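Theda Grube
Monday, April 15, 2024

Right, it's raining and I've got a pan on, so you're getting the rice thread I've been threatening since Easter. Plain rice! The stuff on the side of the plate! I love it so much and I cook it nearly every day and I have Views.

Start with washing. I was a non-washer for years, straight from the bag into the pan, and I used to wonder why mine came out like wallpaper paste. Put it in a big bowl, more cold water than looks sensible, swish with your hand, tip off the cloudy stuff, go again. Four goes is my usual.

You don't need the water to run perfectly clear. I used to stand there like it was a test. A bit milky is fine. If you can see the grains at the bottom, stop and get on with your life.

(The cloudy water goes on my tomatoes. I've no idea if they like it. They haven't complained.)

Soaking next, and this is where I get properly excited. Old basmati, the long thin kind, soaked for half an hour or so, goes in brittle and comes out so long and separate you'll want to ring someone. I have rung someone.

Don't soak your risotto rice though. And don't wash it either, all that lovely starch is what you're after. Different job altogether.

Water. Everyone's got a ratio and everyone's ratio is different, and they're all right in their own kitchens. Wide pan, you lose more steam. Loose lid, same again. New bag, might be thirstier than the last one. Write what worked on the bag in biro.

Mine, for soaked basmati in the blue pan with the heavy lid: one mug of rice, one and a quarter mugs of water, a good pinch of salt. In the thin pan I need a bit more. I've got a third pan that I don't trust with anything.

The cooking part is almost dull. Bring it up to a boil, give it one stir, lid on, heat right down as low as the ring goes. Then leave it. LEAVE IT. I know the lid is calling you.

Then off the heat and rest it with the lid still on. Ten minutes is good, fifteen is better if you can stand it. I put a clean tea towel under the lid so the drips don't fall back in. Mind the corners if you cook on gas, fold them up over the top. I have singed one, it was a wedding present, we don't discuss it.

Fork, never a spoon, for fluffing. Go in from the side and lift. It's such a nice moment, all the steam comes up in your face and the kitchen smells like popcorn and hay.

Favourite shop: Clemia in Mokerstead, up past the market. They sell it loose from deep drawers with a scoop, and if you ask which one you should have they ask you what's for tea first. I went in for a small bag of something ordinary and came out an hour later with four kinds and no money for the bus.

One of those was Purba, a short grain I'd never met before. It cooks up soft and a little bit sweet, and it's gorgeous cold the next day with cucumber and a lot of vinegar. £4 a bag, and it lasts me ages because nobody else in the house is allowed it.

My shelf at the moment, since people always ask: basmati, Purba, a red one with a nutty skin that takes 35 minutes and is worth every one of them, and a bag of pudding rice that I think came with the house.

PUDDING. Pudding rice, full-fat milk, sugar, bit of butter, nutmeg over the top, low oven, forget about it for a couple of hours. The skin on top is the best bit and I will not hear otherwise. My mother used to cut it into equal strips with scissors to stop the fighting.

She turns 76 this year and still does rice pudding in the same brown dish, with a chip on the rim that we all know to turn towards the wall.

Leftovers, please be sensible here. Get it cooled quickly — spread it out on something flat and wide, don't leave it sitting in the warm pan all evening — then into the fridge, and eat it the next day. Reheat it once, until it's steaming hot all the way through. I'm relaxed about most things in a kitchen but I'm not relaxed about this.

And cold rice from the fridge makes the best fried rice, the grains have firmed up and they don't clump. Hot pan, egg first, take it out, then onion, then the rice, then the egg back in at the end. Spring onions if you've remembered them. I've never once remembered them.

Somebody asked about rice cookers. I had a little Rundel for 18 years! It had one switch and a lid that rattled, and it made perfect rice every single time until the morning it didn't. I've gone back to the pan and I quite like the pan, but I do still look at cookers in shop windows.

Storage: something with a proper lid, somewhere cool and dark, and don't top up an old jar with a new bag. Finish the old lot first, give the jar a wash, dry it really well. Brown rice goes stale quicker than white because of the oil in it, so buy less of it at a time.

Oh and the burnt bit at the bottom! If it's golden it isn't burnt, it's the prize. Loads of places have their own name for it and cook it that way on purpose. Knob of butter in the bottom of the pan, heat up a touch for the last few minutes, listen for the crackle. If it's black, fine, that one's burnt. Soak the pan overnight.

I'm off to drain my basmati. Tell me your ratios, tell me your pans, tell me what I've got wrong about pudding skin (nothing). I want to hear all of it.

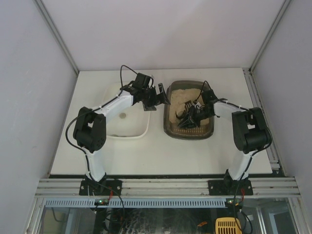
Reply: one and a half mugs to one here, and no soaking, there's never time on a weeknight. But I tried the tea towel under the lid on Saturday and I'm cross it's taken me this long! Also your mother is right about the scissors.

Get our newsletter: new threads and recipes in your inbox. You can unsubscribe whenever you like.
Last updated: April
Contact | © Theda Grube | Back to top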